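Gurnbridge Open Day: Bedroom Station, Demonstration Recordings

Data card, second revision. Maintained by Raed Srour. Station setup by Tudur Cadwaladr.

Summary

Recordings from the bedroom station at the Gurnbridge open day in December. The task family is garment handling on and near a bed. Visitors watched from the corridor side; no visitor audio was kept.
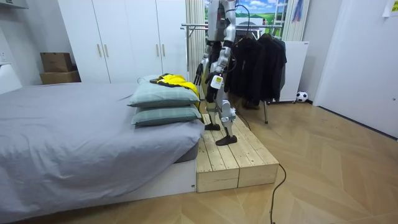
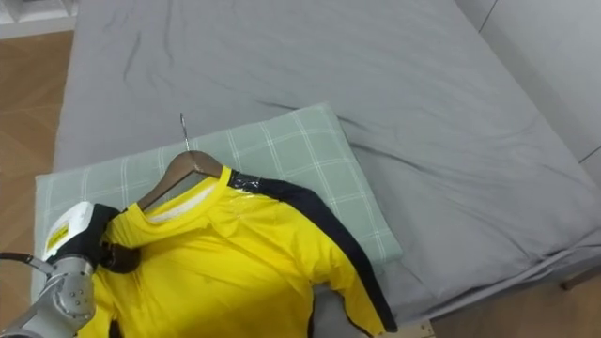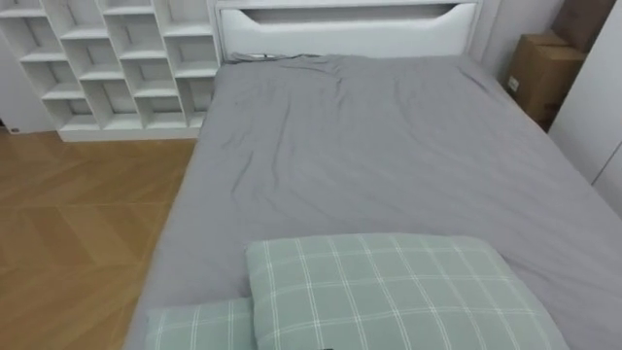 Can the recordings be used without the calibration files?

For language labeling and coarse task recognition, they can. Anything that relates the views to each other or to arm position needs the calibration files, which are in the calib folder of the same release. Load the files that match the session number. The rig was recalibrated during the lunch break, and the morning values do not carry over.

Contents

The release holds 309 episodes in 7 sessions. Each episode has video, joint states, gripper commands and a one-line task label in English. An episode starts when the operator on duty marks it and ends on the second mark or after a timeout of 200 seconds. Episodes that ran into the timeout are kept and flagged in the index.

Hardware and software

Robot control ran on the Dremeo stack, with the stock safety limits and arm speed capped at the demonstration setting. Logging used the Craddock recorder. Clock offset between the video and joint streams is written to the header of every episode — apply it before resampling.

Splits

There is a train split and a held-out split. Sessions are never divided between the two. Session 4 is held out whole, as it was run by a different operator. The Wumen split used in the earlier internal report mixed sessions and should not be used for new results.

Known issues

Session 2 has a gap in the joint stream at the start of most episodes. The video is intact. Do not interpolate across the gap.

Task labels were typed during the day and corrected afterward. Spelling is consistent; level of detail is not. Some labels name the garment, others only the action.

The room lights and the bedding layout were not held fixed from one session to the next. Pillow positions in particular should be read from the video and not assumed.

Access

The full archive is 432 GB. A reduced version without raw video is available on the same terms. Requests go to Raed Srour and are handled on Sunday evenings. Include the session numbers needed and the intended use.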